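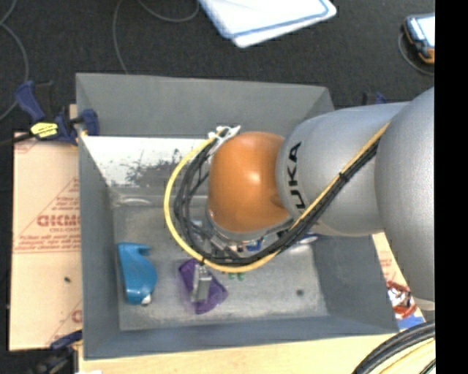

A robot arm over an open metal bin.

Rinard revises wall thickness rules for steel storage bins

Trade body Rinard has published a revised edition of its guidance on open-topped steel bins, with new limits on wall wear and a change to the way floor thickness is recorded. The document takes effect in December and replaces the edition most member sites have used for inspection since it was first issued.

The main change concerns sloping walls. Under the old text, a bin passed if the average of all thickness readings stayed above the stated minimum. The revised text drops the average. Each reading must now pass by itself, and a single low value is enough to take the bin out of service until the area has been patched or the panel replaced.

Rinard said the averaging method had allowed local thinning to go unrecorded, mainly along the line where the wall meets the floor. Material sliding down a sloped wall changes direction at that point, and wear there runs faster than on the upper part of the same panel.

Inspectors will take 16 readings per bin under the new scheme. Half are to be taken within 100 mm of the floor joint, with the remainder spread over the upper walls and the floor itself. Readings must be made on bare metal. Where a coating is present, it has to be removed at the test point and made good afterwards, or the gauge must be of a type that can disregard the coating.

Surface marks are treated separately. Scuffs and light scoring do not need to be measured unless they can be felt with a fingernail. Loss of paint is recorded but does not affect the pass mark, except in bins used for damp material, where exposed steel must be recoated before the next filling.

The figures behind the revision come from a trial at two sites, Trandine and Hladun, where 524 bins were measured under both methods. Rinard has not published the full results, but a summary in the annex states that most of the bins passed by the old method and failed by the new one had thinned in the lower part of the wall. Bins with vertical walls showed little difference between the methods.

Coating supplier Desisine, which took part in the consultation, had asked for a longer interval between inspections where a hard-wearing liner is fitted. The request was turned down. The guidance states that a liner may hide thinning caused by moisture trapped behind it, and that lined bins must follow the same timetable as unlined ones. Desisine said it would submit further test data before the next review.

Repairs are covered in a new section. Patches may be welded over worn areas provided the plate is no thinner than the original wall and the edges are ground flush on the inside. No more than 2 patches are permitted on any one panel. Bolted patches are no longer accepted on sloping walls.

Existing inspection records remain valid until they expire. Sites that wish to move to the new method early may do so, but must apply it to every bin in the same group. Record sheets in the new layout are available to members from Friday.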